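Chapter 4
Cleaning, Drying, and Storing Tableware

Chapter Outline
Why tableware is cleaned in stages
Drying by air and drying by cloth
Storage between meals
Record keeping in the shared kitchen

Tableware passes through more hands than any other equipment in a kitchen. A plate may be scraped, washed, rinsed, dried, stacked, carried, and served on several times in a single day, and each step offers a chance to remove soil or to put it back. The present chapter follows the plate from the end of one meal to the start of the next.

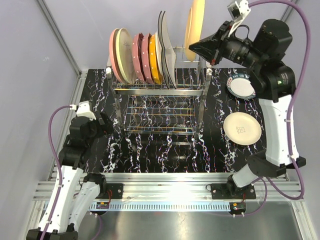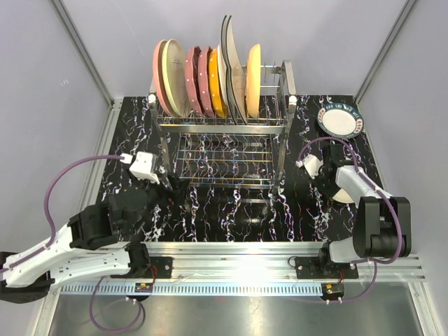 Figures 4.1 and 4.2. Plates standing on edge in a stainless steel dish rack.

Learning Objectives

After studying this chapter, the student should be able to:

Explain the difference between cleaning and sanitizing.
State the order of work at a hand-washing sink.
Compare air drying with towel drying.
Choose a suitable storage place for clean plates, bowls, and cups.
Complete a daily dishwashing record.

Key Terms

Air drying: the removal of water from a surface by drainage and evaporation, without wiping.
Cleaning: the removal of food, grease, and other visible soil.
Drain time: the period between the last rinse and the moment an item is dry enough to store.
Sanitizing: the treatment of a clean surface to reduce germs to a safe level.
Wet nesting: the stacking of damp items so closely that air cannot move between them.

4.1 Why Tableware Is Cleaned in Stages

Many beginners treat dishwashing as one task. In practice it is a series of tasks, and the result depends on their order. Food left on a plate uses up detergent. Detergent left on a plate weakens many sanitizers. A sanitizer applied to a greasy plate may never reach the surface beneath the grease.

For this reason the training kitchens at Irnthorpe teach the work as a fixed sequence. Plates are scraped and sorted by kind before any water is drawn. Glasses and cups are washed first, while the water is cleanest, followed by flatware, plates, and serving dishes. Pots and pans are left until last. The wash water is changed when it becomes cloudy, when the suds are gone, or when it has cooled.

Rinsing deserves more attention than it usually receives. A quick dip in a basin that has already served many plates returns a thin film of soap to each one. The film is hard to see on pale glazes and is often noticed only by taste. Running water or a frequently changed rinse basin prevents the problem.

4.2 Drying by Air and Drying by Cloth

Air drying is preferred in most institutional kitchens. It requires space and patience but very little labor, and it brings nothing new into contact with the clean surface. Plates drain best when they stand on edge with a gap between one and the next. Bowls and cups are set upside down at a slight tilt so that water does not collect in the foot.

Towel drying is faster, and in a small kitchen it may be the only practical choice. A cloth used for dishes should be used for nothing else during the shift. Once damp, it should be replaced. Students at the Kamata dining hall, where 116 place settings are washed after the midday meal, compared both methods in January and found that towel drying saved nearly 2 hours of drain time but filled an additional laundry bag each day.

Wet nesting is the most common fault found at inspection. Plates that feel dry at the rim may still hold water around the foot ring, and when they are stacked this water has nowhere to go. The lower plates in a stack should be checked by hand before the cupboard is closed.

Before You Read On

Examine the drying area in a kitchen you know well. Note where clean items are placed, how far they stand from the sink, and whether splashes from washing could reach them. Keep your notes for use with the storage plan in Section 4.3.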